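跑去 Unden 看指甲油是怎么灌出来的

先说结论:我回家路上闻着自己的围巾全是甲油味,还挺开心的。
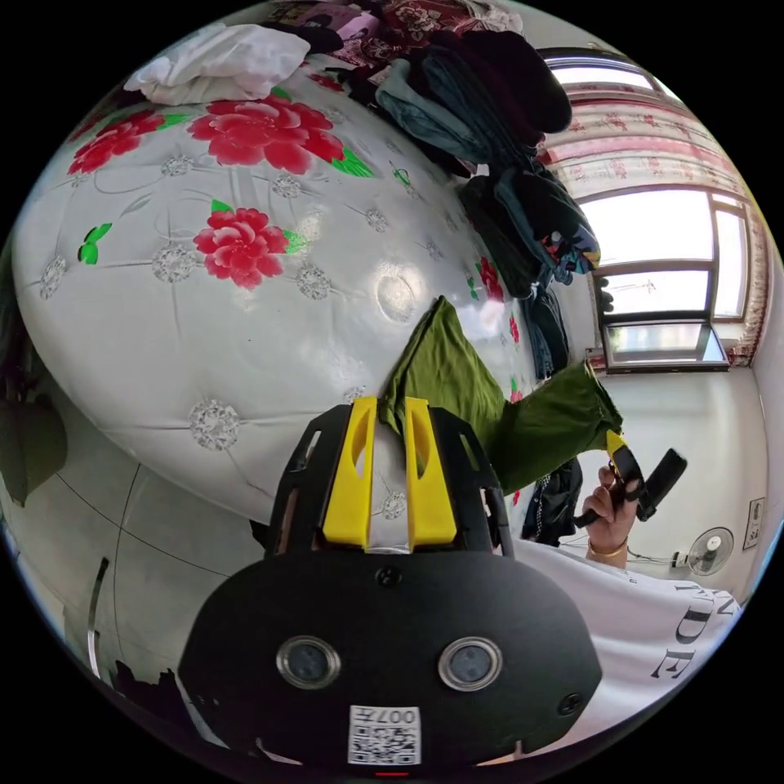 事情是这样,十月 Unden 的小工坊搞开放日,报名页面挂出来没多久我就刷到了(感谢失眠),一看每场只收20个人,手比脑子快,直接点了上午那场。我用他家甲油有好几年了,家里那排深色系基本都是他们的,所以这趟对我来说有点像追星,哈哈。

工坊在一栋老厂房的二楼,楼梯特别陡,穿厚底鞋的姐妹请扶好。一进门先发护目镜和一次性鞋套,签一张安全须知,手机可以拍,但是调色间不行。我有点失望,不过后来进去一看就理解了,墙上贴的全是配方编号,换我我也不让拍。

第一站是原料区。透明的基底胶是一大桶一大桶进来的,他们自己不做基底,只做调色和灌装,这点带队的姐姐讲得很坦白,我还蛮有好感的。色浆装在小罐子里,旁边是各种闪粉、珠光粉、偏光片。她拿了一小勺偏光粉在黑卡纸上抹开,转一下从紫变到铜,全场一起“哇——”,我也哇了,我哇得最大声。顺便问了我一直想知道的问题:为什么有的闪片放久了会卷边?她说是片材不耐溶剂,泡着泡着就变形了,他们会先把新闪片泡在基底里放上好几周再决定要不要用。怪不得我抽屉里某瓶便宜货最后变成了一锅卷卷。

接着是调色间。一个系列从有想法到定色,平均要打21版小样,听到这个数字我心里默默向我的钱包道歉。现在在做的新系列叫 Rodik,一共8个颜色,灵感是雨天的石板路,灰调很多:灰绿、灰紫、一个带一点点蓝的炭灰,还有一个我一眼看中的苔藓色,里面藏了很细的金闪,不凑近根本看不出来。可惜不给试涂!只给看色板!我在色板前面磨蹭了很久,后面的人都绕开我走了。

灌装线比我想象的小好多,一条短短的传送带,瓶子排着队过去,先丢两颗小钢珠,再灌油,再插刷子拧盖。最好看的是丢钢珠那一下,叮叮两声,特别解压。刷头是扁的那种,圆弧切口,我个人超爱,甲缘很好收。带队姐姐说瓶子和刷杆长度不匹配的话,最后那一截油永远刷不到,他们换过一次瓶型就为了这个。我家老瓶型那几瓶确实都剩个底,破案了。

然后是大家最期待的动手环节!每人自己调一瓶带走,可以从13种色浆里选,闪粉随便加(姐姐特意提醒“随便”不等于“全部”,我身边有位朋友显然没听进去,最后调出来一瓶亮闪闪的泥巴,但她自己很满意)。我想做一个旧旧的酒红,先加了红,再一滴一滴加黑,结果手一抖多了一滴,直接变成黑咖啡色。补红,补到快满瓶,总算拉回来一点,最后是那种阴影里看是黑、太阳底下透红的颜色。歪打正着,我还挺喜欢。我给它写的标签是 Idell,别问,就是觉得这几个字母写在瓶子上好看。

小贴士:黑色色浆真的一滴就够了,要用牙签蘸,不要用滴管。白色反过来,加少了根本没感觉。还有,调完要盖好放在两手掌心里滚,别上下猛摇,摇出来全是气泡,涂在指甲上一个一个小坑。

中间休息的时候有茶水和饼干,墙边摆了一个架子,是他们请来的 Panicker 的手部护理,护手霜、甲缘油、一款杏仁味的磨砂膏。甲缘油我试了,滚珠头,吸收算快的,味道淡淡的柑橘,不腻。磨砂膏颗粒有点粗,我手背偏敏感,搓完红了一会儿,所以没买。甲缘油买了一支,开放日现场有折扣,比平时便宜一点点,聊胜于无嘛。

说几个不太满意的地方。一是通风,调色那一个环节人一多味道就上来了,窗户开得很小,我出来的时候有点头晕,建议怕味道的自己带口罩。二是动手时间太短,整场走下来大约两个半小时,真正坐下来调色的时间我觉得连一半都不到,刚有点手感就催收工了。三是小卖部只收现金,我翻遍包包才凑够,后面一个女生是跑下楼取的钱。

战利品汇报:自己调的 Idell 一瓶,甲缘油一支,还有一瓶去年停产的雾霾蓝,在清仓篮子里翻出来的,瓶身标签贴歪了,价格只要一半,我差点在原地跳起来。回家当晚就涂了 Idell,两层全覆盖,第一层有点不均匀,第二层就救回来了,配亮油干得还行。到今天第四天,右手食指尖磨掉一小条,别的都好好的。

他们说春天可能会再开一场,到时候应该能试涂 Rodik 全系列。我已经把报名页面收藏了,想一起去的在评论里喊我,记得穿不怕沾到油的衣服,我那件米色毛衣袖口现在有一个酒红色的小点,卸甲水擦了两回还在。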